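Who Gets to Run? Name Recognition and Money in the Tillcombe Council Race
Mehwish Malik
State and Local Politics, final project report
19 Feb 2023

1. The question

The local story about last year's Tillcombe council election is that the outsiders finally broke through. Three of the seven seats went to people who had never held office, and the town paper ran with that for weeks. I wanted to know whether "outsider" meant anything. My short answer is that it meant very little, and my longer answer depends on records that are worse than they should be.

2. What I used

There were 16 candidates on the ballot. I read the finance reports filed with the town clerk, the minutes of both candidate forums held in October, and every mailer I could get my hands on. I also handed out a one-page survey in the Sutherland and Vurnum neighborhoods and got 185 back. That is not a random sample. I mostly got people who were willing to stop and talk, and those people vote more than their neighbors do. Please read the survey numbers with that in mind.

3. What I found

All three of the "outsider" winners had worked on somebody else's campaign before. Two had sat on town boards. The third had the backing of Rarnero, a property company whose owners gave to candidates on both sides and would probably have been happy with almost any result. Calling this a revolt seems generous.

Over half of the people who answered my survey could not name one position held by the candidate they voted for. Most could name the candidate's street, church or business. Yard signs came up a lot. Policy came up when I asked about it directly, and I suspect some of those answers were made up on the spot to be polite to me.

Money did not predict the winners as well as I expected. The biggest spender lost in Sutherland. I would be careful with this, though. Small donations are lumped together on the clerk's form, and two reports had totals that did not match their own line items. I wrote to both campaigns and neither wrote back.

4. Problems with this study

One election is one election. I have no earlier survey to compare with, so I can't say whether voters know less than they used to, which is what everybody in town seems to believe. I also coded the mailers alone. A second reader might have sorted "local values" and "public safety" differently, and my table in the appendix leans on that split.

If I did it again I would start before the filing deadline and talk to the people who thought about running and dropped out. 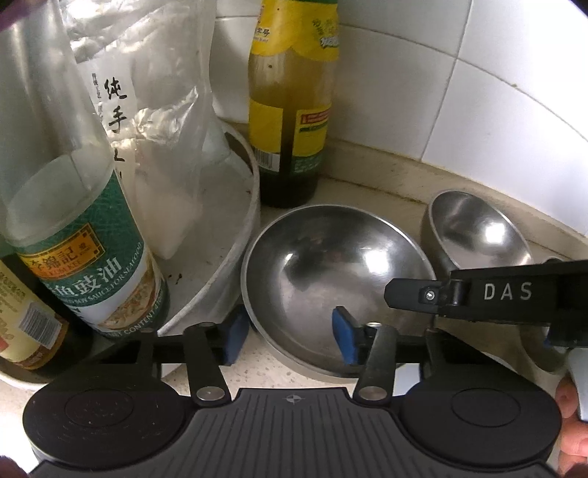
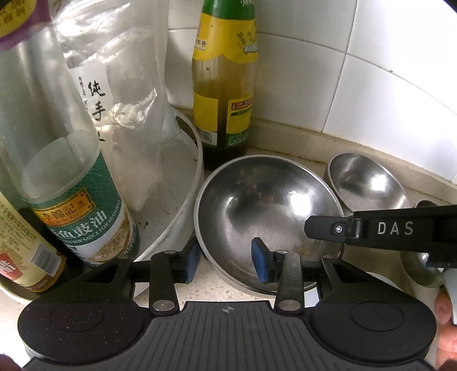
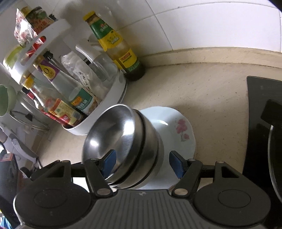
Figs. 1–3. Kitchen countertop.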